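Zwischenbericht zum Vorhaben "Mehrwegtextilien in der stationären Pflege", Standort Badberg
Berichtszeitraum: zweites Förderhalbjahr, Stand Februar
Vorgelegt bei der Förderstelle Demen

1. Stand der Arbeiten

Das Arbeitspaket 1 (Bestandsaufnahme) ist abgeschlossen. Das Arbeitspaket 2 (Umlaufmodell) läuft planmäßig. Das Arbeitspaket 3 (Gebrauchsprüfung) liegt gegenüber dem Zeitplan des Antrags zurück; die Gründe sind in Abschnitt 4 dargestellt. Arbeitspaket 4 (Übertragbarkeit) beginnt wie beantragt im folgenden Halbjahr.

Einbezogen sind 16 Wohnbereiche. Die im Antrag genannte Zahl wurde damit erreicht, allerdings in veränderter Zusammensetzung: Ein Wohnbereich ist wegen Umbaus ausgeschieden und wurde durch einen Bereich der Kurzzeitpflege ersetzt. Dieser weist einen deutlich höheren Bewohnerwechsel auf und wird in den Auswertungen gesondert geführt.

2. Bestandsaufnahme und Umlaufmodell

Gegenstand der Bestandsaufnahme waren Flachwäsche, Pflegetücher und Schutzunterlagen. Bewohnereigene Kleidung wurde nicht erfasst, da sie in einem getrennten Kreislauf bearbeitet wird und die Zuordnung über Namensetiketten erfolgt.

Vor Projektbeginn führte keine der beteiligten Stellen einen Bestand, der Lager, Wäscherei und Wohnbereich gemeinsam abbildete. Die Wohnbereiche bestellten nach Erfahrung, die Wäscherei Nelelska lieferte nach Rücklauf. Abweichungen zwischen beiden Größen wurden durch Neukauf ausgeglichen. Als Folge haben sich in einzelnen Bereichen Vorräte gebildet, die kaum umlaufen, während andere Bereiche an Wochenenden auf Einwegware zurückgreifen. Der größte ruhende Vorrat umfasste fast 300 Pflegetücher in einem Nebenraum, der in keinem Lagerplan verzeichnet war. Diese Tücher sind inzwischen in den Umlauf überführt.

Das Umlaufmodell bildet fünf Zustände ab: sauber im Zentrallager, sauber im Wohnbereich, in Gebrauch, im Rücklauf, in Bearbeitung. Ein sechster Zustand (ausgesondert) wurde nachträglich eingeführt, weil die Wäscherei beschädigte Ware bis dahin ohne Rückmeldung entnahm. Die Aussonderungen werden seit Beginn des Berichtszeitraums auf einem Begleitblatt erfasst. Die Blätter sind überwiegend vollständig ausgefüllt, das Feld "Grund" bleibt jedoch häufig leer. Die Vorgabe wurde deshalb auf vier ankreuzbare Gründe umgestellt: Riss oder Loch, Kantenschaden, Flecken, Maßabweichung.

Für die Modellrechnung wird die mittlere Verweildauer je Zustand benötigt. Im Zentrallager und in der Bearbeitung liegt sie aus den Lieferscheinen vor. Für den Wohnbereich wird sie aus Stichtagszählungen geschätzt. Eine Kennzeichnung jedes einzelnen Stücks mit einem Transponder war beantragt, wurde aber von der Förderstelle nicht bewilligt; das Modell kommt ohne sie aus, die Unsicherheit der Schätzung ist entsprechend größer und wird im Abschlussbericht als Spannweite angegeben.

3. Waschverfahren

Nelelska wäscht die Projektware in einem Standardprogramm mit thermischer Desinfektion. Eine Umstellung auf ein chemothermisches Programm mit niedrigerer Temperatur wurde geprüft. Gegen die Umstellung sprach bisher der Mischposten: Solange Schutzunterlagen und Pflegetücher gemeinsam laufen, richtet sich das Programm nach der anspruchsvolleren Ware. Mit der Wäscherei ist vereinbart, die Pflegetücher ab dem kommenden Halbjahr in eigenen Posten zu führen. Der Nachweis der Desinfektionsleistung erfolgt über Bioindikatoren nach dem bestehenden Hygieneplan.

Die Trocknung hat sich als der Schritt mit dem größten Einfluss auf die Maßhaltigkeit herausgestellt. Posten, die bis zur vollständigen Trocknung in der Trommel verbleiben, laufen in der Länge stärker ein als Posten, die mit Restfeuchte entnommen und gemangelt werden. Der Effekt ist bei Baumwollware ausgeprägt, bei Mischgewebe gering. Eine Anpassung der Trocknerlaufzeit ist ohne Investition möglich. Sie setzt voraus, dass an der Mangel zum Zeitpunkt der Entnahme Kapazität frei ist, was in der Frühschicht regelmäßig der Fall ist, in der Spätschicht nur teilweise.

4. Gebrauchsprüfung

Die Gebrauchsprüfung wird vom Prüflabor Chaturvedi durchgeführt. Die Stichprobe umfasst 124 Tücher aus zwei Lieferlosen. Geprüft werden Flächengewicht, Maßänderung, Höchstzugkraft in Kett- und Schussrichtung sowie Wasseraufnahme. Hinzu kommt eine Sichtprüfung der Säume.

Die Verzögerung geht auf das zweite Lieferlos zurück. Die Ware wurde mit einer Appretur geliefert, die in der Bestellung ausgeschlossen war. Eine Ausgangsmessung der Wasseraufnahme an appretierter Ware hätte keinen Vergleich mit dem ersten Los erlaubt. Das Los wurde deshalb vor der Erstmessung mehrfach vorgewaschen. Der Rückstand beträgt 6 Wochen und lässt sich durch die im Antrag vorgesehene Pufferzeit auffangen.

Die bisherigen Messwerte betreffen ausschließlich das erste Los. Flächengewicht und Höchstzugkraft liegen innerhalb der Liefervereinbarung. Die Wasseraufnahme nimmt in den ersten Waschzyklen zu und bleibt danach annähernd konstant. Auffällig sind die Säume: Schäden treten vor allem an den Ecken auf, wo der umgeschlagene Stoff mehrlagig liegt und die Naht beim Mangeln belastet wird. Ein Wechsel auf eine abgerundete Ecke mit Überwendlichnaht ist beim Lieferanten angefragt. Ein Angebot liegt noch nicht vor.

5. Handhabung nach der Wäsche

Die Handhabung der sauberen Ware war im Antrag als Nebenaspekt geführt. Im Verlauf der Begehungen hat sich gezeigt, dass ein erheblicher Teil des Personalaufwands auf das Vereinzeln und Glätten ungemangelter Tücher entfällt. Zerknittert angelieferte Ware muss vor dem Falten ausgebreitet werden, und Schäden an Kanten und Ecken werden in diesem Zustand leicht übersehen. Die Sichtprüfung wird deshalb künftig an den Faltplatz verlegt.
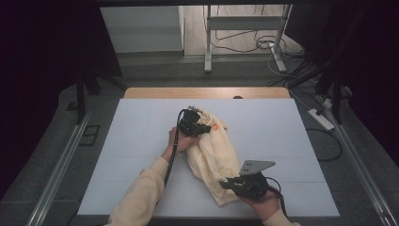 Mireille Mallet gab in der Projektbesprechung zu bedenken, dass die Verlegung der Sichtprüfung an den Faltplatz den Zeitbedarf je Stück erhöhe und in der Kalkulation der Wäscherei bisher nicht vorkomme. Wenn die Prüfung dort bleiben solle, müsse sie als eigene Leistung ausgewiesen werden, andernfalls entfalle sie an Tagen mit hohem Aufkommen als Erstes. Sie regte ferner an, die Faltmaße der Wohnbereiche zu vereinheitlichen, bevor Zeitwerte erhoben werden.

Beide Punkte wurden aufgenommen. Für die Sichtprüfung wird mit Nelelska ein gesonderter Stücksatz verhandelt. Die Faltmaße richten sich derzeit nach der Tiefe der vorhandenen Schränke und unterscheiden sich zwischen Altbau und Neubau. Ein gemeinsames Maß ist für Pflegetücher möglich, für Schutzunterlagen nur nach Umbau einzelner Regalböden. Die Zeitaufnahme wird daher zunächst auf Pflegetücher beschränkt.

6. Mittelverwendung

Die Personalmittel wurden entsprechend dem Finanzierungsplan abgerufen. Bei den Sachmitteln besteht ein Minderverbrauch, der sich aus der noch nicht abgerechneten zweiten Prüfserie ergibt. Die Mehrkosten für das Vorwaschen des zweiten Lieferloses werden beim Lieferanten geltend gemacht und sind nicht im Abruf enthalten. Eine Umwidmung zwischen den Kostenarten wird nicht beantragt.

7. Arbeiten im folgenden Halbjahr

Abschluss der Erstmessung am zweiten Lieferlos
Getrennte Posten für Pflegetücher bei Nelelska, Anpassung der Trocknerlaufzeit in der Frühschicht
Auswertung der Begleitblätter nach Aussonderungsgrund
Zeitaufnahme am Faltplatz nach Festlegung des Faltmaßes
Auswahl der Vergleichseinrichtung für Arbeitspaket 4

Die Liste der in Frage kommenden Vergleichseinrichtungen wird der Förderstelle vor der Auswahl zur Abstimmung übersandt.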